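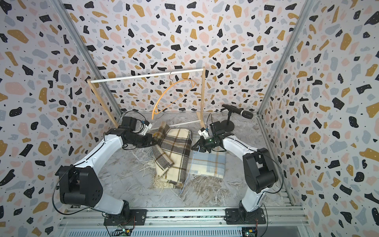

Minutes / Equipment under review

Trilum two-arm folding kit, trial at Jeddale, October

Present: Zulema Cabral (chair), Gil-soo Hyun, Thaís Tavares, Lộc Văn (notes). Apologies: Jericho Pangilinan.

1. Trial so far
Gil-soo reported 141 runs with the checked cloths. The left arm lifts a corner well enough. Fringed edges are still the main trouble and Thaís wants them logged separately from plain hems.

2. Cost
Trilum has quoted 1051 a month, wrist cameras included. Zulema asked if spare gripper fingers are covered. Gil-soo did not know.

3. Support
Replies from Trilum have taken nearly 16 hours. Agreed this is too slow for daily use.

Actions
Gil-soo: ask Trilum about spares.
Thaís: 20 more runs, fringed cloths only.
Lộc: send the notes to Jericho.

Closed 3.40 pm.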